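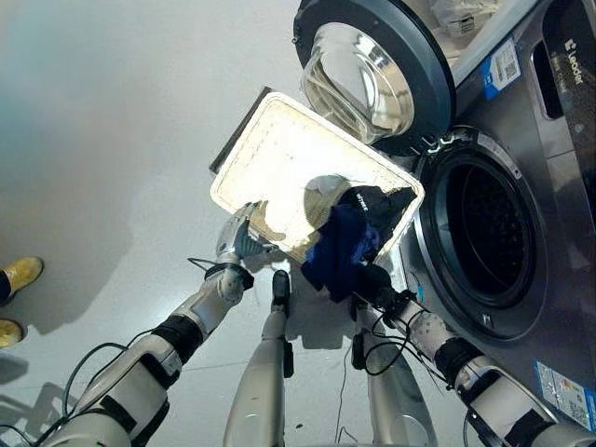 I finally gave up on the laundromat in Mendon and started washing at home again, and wow, I'd forgotten how much I hate sorting. So in September I stopped! Everything dark goes in together on cold, towels get their own day, and that's the whole system. My jeans look the same as ever. I've also cut the detergent to 2 spoonfuls (the cap on the bottle holds more than double that) and my T-shirts come out softer — no more stiff collars.

A few of you wrote in about drying times. I set mine for 37 minutes, pull out the thin stuff, then give the sweatshirts another 17 if they need it. Socks I hang on the rack, mostly because I like the rack. Next month I want to get into stains, so send me your worst ones — coffee and bike grease especially.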